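Comment protéger une table en bois clair contre les taches ?

Question posée le 26 Jul 2018

Bonjour à tous. J'ai acheté une table de lecture chez Dridarard, 395 euros, en bois clair. Le vendeur m'a dit « elle est huilée », mais dans la notice c'est écrit « vernie mate ». Je voudrais mettre de la cire Cocco. Est-ce que c'est possible sur les deux ?

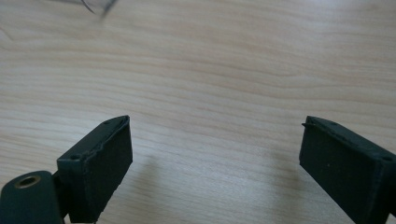 Le plateau, avec les veines du bois.

J'ai aussi un petit rond blanc depuis le mois de mai, à cause d'une tasse. Merci d'avance.

Réponse 1 (50 votes)

Il faut premièrement savoir la finition. Mettez une goutte d'eau dans un coin caché et attendez environ 200 secondes. Si le bois devient foncé, il est huilé ou brut. 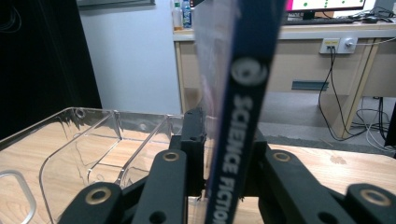 Si la goutte reste ronde, c'est un vernis, et la cire ne va pas entrer. Elle fera seulement un film gras. Dans ce cas un chiffon peu humide suffit. Pour le rond blanc, essayez un papier abrasif très fin, toujours dans le sens du fil, mais pas sur le vernis.

Réponse 2

Moi j'ai mis l'huile Driritz, deux couches, achetée à Prornandale.

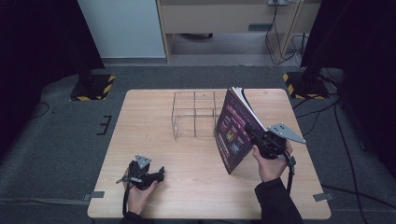
Ça sent fort pendant une semaine, ouvrez les fenêtres. Pour la cire je ne sais pas.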